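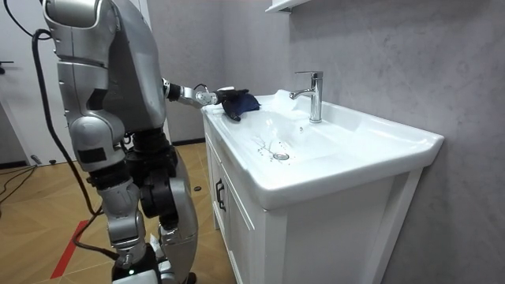 Wiping position at the left side of the vanity. The cloth is held at the back-left corner of the sink top, close to the rim of the basin.

Search articles, projects, parts

The Sink Problem
A shared workshop in Ruddock has spent the year teaching a humanoid to clean one washbasin

The Gisildale workshop rents benches by the month. Most members build furniture or repair small engines. One bay at the back has a door, a gray textured wall and a bathroom vanity, and the group that works there has a single task on its board: clean the basin, rim included, without a person touching the robot.

A basin is an awkward test piece. It has almost no flat area. The bowl slopes on every side, the faucet blocks the approach from the back, and the drain stopper stands in the middle of the region that collects the most dirt. Glossy white ceramic also throws back every ceiling light, and the highlights move when the robot's head moves. An early version of the group's dirt detector marked reflections as clean spots and skipped them.

The controller, called Zonberg after the street where the workshop used to be, splits the job in two. A planner picks a stroke from the head camera view. A second loop runs at 200 hertz and holds the contact force near a set value while the arm follows the stroke. The set value is 12 newtons. Lower values left a film on the ceramic, and higher ones made the cloth stick and fold under the fingers.

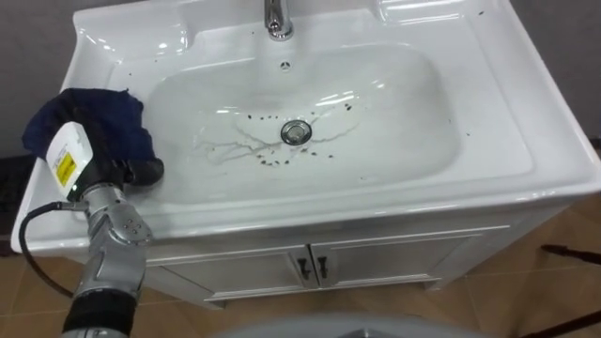
Cloth on the left deck of the sink. Streaks and crumbs lie around the drain.

The cloth took more work than the arm. A sponge on a bracket has a known shape, and its contact patch can be written down as a rectangle. A bunched cloth changes shape with each stroke. The group tried to model the folds, dropped the idea after a month, and now estimates only the lowest point of the bundle. The estimate is refreshed whenever the cloth touches down.

Dark blue cloth was chosen for contrast. Against white ceramic the segmentation step separates it with a plain color threshold, and that frees the larger network to look for dirt. The drawback is that dark specks next to the cloth are sometimes assigned to it. The planner therefore adds a margin around the cloth outline and checks that band again after the arm has lifted away. 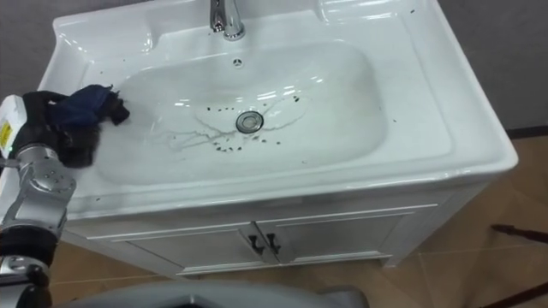 WORKSHOP / METHODS

Strokes are planned from the outside in. Starting at the drain spreads material up the walls of the bowl, where a second pass has to collect it. Starting on a side slope and working down keeps the debris moving toward the lowest point. Fine particles follow the cloth well. Thin streaks need two or three overlapping passes at reduced speed.

Training data came from teleoperated runs. The log held 1,092 strokes in September, of which 900 were kept. Most of the rejected ones had a force spike at the rim, where the surface turns over faster than the wrist can follow. The rim now has its own stroke type, with a shorter path and a softer wrist setting.

Cable routing caused several lost evenings. The wrist cable must have enough slack for full rotation, yet a large loop can catch on the faucet lever. The current loop was sized by turning the wrist through its range by hand and adding a small allowance. The connector has a strain relief from Jurkance, a local machine shop that supplies the bay with brackets.

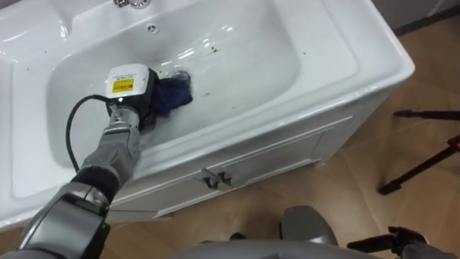
Contact at the drain, with the cloth pressed to the basin floor.

The drain remains the weakest part of the routine. A domed stopper lifts the middle of the cloth and leaves a ring of ceramic with little pressure on it. The group is testing a small circular stroke with the wrist tilted, so that one edge of the bundle follows the gap around the fitting. Results so far depend on how the cloth was gripped at the start, and a regrasp step is being written.

After that comes the faucet base, which needs a pinching motion the present code does not support. The planner and the force loop will stay as they are until the drain stroke is repeatable.

214 shares | 4 comments

benchdog_rt
What sensor closes the force loop? Wrist torque or motor current? At 200 Hz I'd expect chatter on wet ceramic.

palmgrove
We had the same trouble with reflections on a stainless counter. A polarizing filter on the camera fixed most of it.

M. in the valley
Would a flat microfiber pad not be easier? I know the article says cloth, but a pad would cover the slope evenly.

benchdog_rt
@M. in the valley A pad would bridge the inside curve of the bowl. You need something that bunches.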